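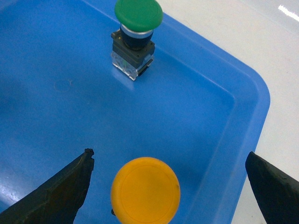
I bottled the pear cider on Sunday, October 25, 2026. It had been in the back room since February and I'd stopped checking on it. There were 13 bottles in the end, plus a glass for me.

It's drier than last year's and a bit sharp. Riku Chiba tried some and thought it needed more time, so most of it is staying put until after the holidays. I used pears from the Nemness orchard again, but went with a slower yeast.

Next up is a small batch of perry with Cadi Mostyn, who has offered to lend me her press.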